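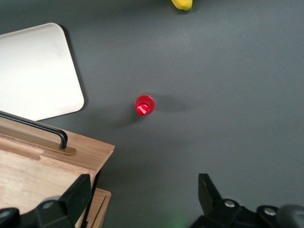 About Wiveck

Wiveck is a small language school above a carpet shop in Zestolthorpe. We teach Korean, Portuguese and, when Mrs Dresten is speaking to us, German. We have four classrooms, one kettle and a staircase that has put off more beginners than irregular verbs ever did.

How we started

The school was set up by Seung-woo Woo, who came to Zestolthorpe to work for an insurance firm and found that the town's only Korean evening class had closed the week before he arrived. He offered to teach one himself. The library gave him the children's corner, so the first Wiveck students learned to introduce themselves while sitting on very low chairs shaped like frogs. Five people came to the first lesson. One of them had wanted pottery and stayed anyway, and she now runs our Wednesday-that-isn't-on-Wednesday conversation group, whose name we have given up trying to explain.

Kyu-ri Oh joined two years later and gave us a timetable, a phone number and a firm view on homework. She is Head of Teaching. Seung-woo is Director, a title he picked himself and which mostly involves the boiler.

How we teach

Our classes are small and you will be asked to speak in the first ten minutes. People dread this and then find it was fine, or at least short. We use a textbook, but we skip the chapter in which a businessman called Mr Kong loses his briefcase at the airport, having decided as a staff that he has suffered enough.

Grammar is taught in English to begin with. After the first term we switch over bit by bit, and by spring most groups can argue about the heating in the language they are paying to learn. We do set homework. Kyu-ri does check it.

There are no exams unless you want one. If you do, we'll enter you for the outside ones and run extra sessions in March, with past papers and the good biscuits.

Who comes

We have 71 students this term, the youngest 16 and the eldest 83. Some have family abroad, some have a job to go to, and a fair number got hooked on a television drama and would like to stop reading the subtitles. All of these are perfectly good reasons. One gentleman told us he was learning Portuguese to annoy his brother, and he has the best accent in the building.

The practical bit

Courses last 24 weeks, with breaks when the schools have theirs. You can join late if there's a space and you don't mind catching up. A first lesson is free, and we won't ring you afterwards to ask how you felt about it.

The entrance is round the side, through the green door - please don't ask in the carpet shop, they have been very patient. Parking is behind the chapel after six. We're sorry to say there is no lift, but we teach one Korean and one Portuguese group on the ground floor of the library, frogs and all, so do tell us when you book if stairs are a problem.

Page last updated 2/14/23, by Kyu-ri, after several reminders from Kyu-ri.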